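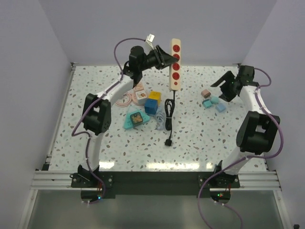 Bireo – perception et planification à deux bras

Galerie tenue par Mebrat Wubshet et Shadi Sabbagh, atelier de Brumdale. Mise à jour en août.

Bireo est la couche logicielle qui relie nos caméras aux deux bras : segmentation des objets, choix d'une prise, planification des trajectoires, puis commande des servos. Le code tourne sur un seul poste. Les bras partagent le même plan de travail, et l'essentiel des difficultés vient de là.

Le plateau
Le fond blanc moucheté gêne la segmentation plus qu'un fond uni. Le reflet du plafonnier à l'avant de la table aussi : Desta Tilahun masque cette bande avant le calcul de profondeur.

Les objets
Des cubes, des petits blocs pastel, des disques roses, une multiprise beige à prises rouges. Les blocs sont faciles à saisir. Les câbles, non – le modèle les coupe encore en plusieurs morceaux, surtout quand ils sont en tas.

Les bras
Chaque bras a son propre planificateur. Un arbitre réserve les volumes et fait attendre celui qui demande en second. Les câbles violets sont ajoutés au modèle de collision sous forme de capsules, avec une marge réglable.

Les pinces
Noires toutes les deux. L'ouverture est commandée en position, avec une limite de courant. Asnakech Fikre a réécrit cette partie pour la version 2.

Les journaux
Chaque essai est enregistré puis rejoué en simulation. Le lot de référence compte 1 000 essais, répartis en 4 fichiers. Demandes d'accès : Eldana Demissie, bureau de Vondville.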